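Sponges - how often do you replace them?

kgsawatzky
Posted February 3, 2020
We go through the green and yellow kind, scrubber on one side and foam on the other. I toss mine every week. My roommate keeps his until the green part peels off. Who's right?

DwightR
Every 2 weeks here. One for dishes, one for the sink and counter. I cut a corner off the counter one so they don't get mixed up.

sheldon_h
I keep two going as well, but I don't throw them out on a schedule. When one starts to smell it goes. Until then I rinse both under hot water after supper, squeeze them out and stand them up by the window. The smell comes from sponges lying flat in the bottom of the sink.
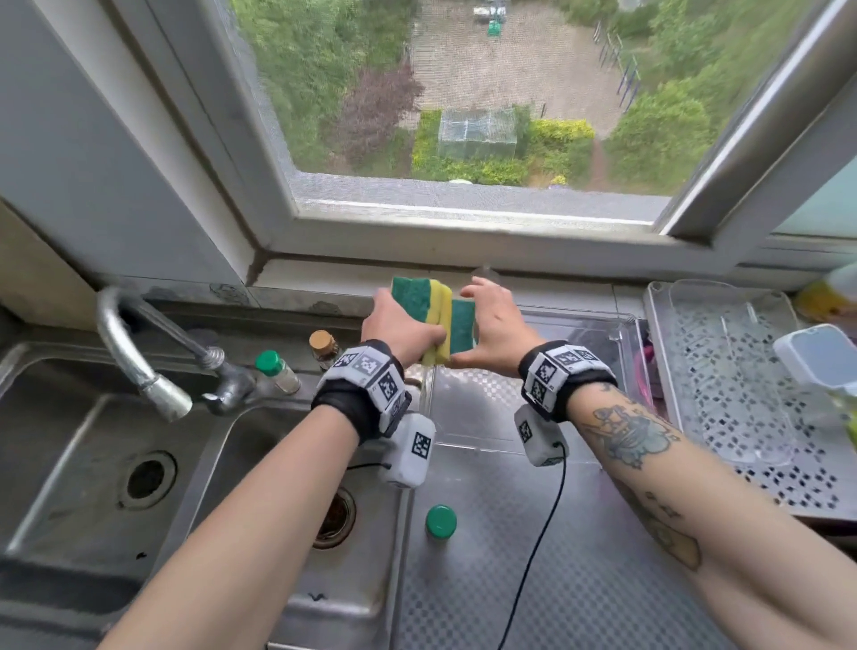

The other thing is the strainer. If you let food sit in the drain and drop the sponge on top of it, a new one won't last 3 days. Empty the strainer first, then wipe the basin, then do the sponge last. We have stainless and it shows every water spot, so I dry the ledge too.

imadq
Disagree on waiting for the smell. By then you've been washing plates with it for a while. I'm with the weekly people. They're cheap if you buy the big pack.

DwightR
What about the microwave? My mother did hers for a minute, wet.

imadq
Tried it in November. The foam got stiff and I still threw it out that Friday. Boiling was no better.

sheldon_h
imadq - a week is fine if you cook a lot. There are two of us and we don't fry much. A sponge that dries out between uses lasts longer than that for me.

Morin_S
I quit sponges and went to a brush and dishcloths. The cloths go in with the towels. Brush has been going since last year. Only thing it's bad at is glasses.

kgsawatzky
Brush doesn't work on our baking pans, I've tried. I'll do two sponges and stand them up, and still toss them on Sunday. Roommate says that's wasteful.

Morin_S
He's got a point. Cut them in half before you use them and the pack goes twice as far.

kgsawatzky
OK, will try that with the next pack.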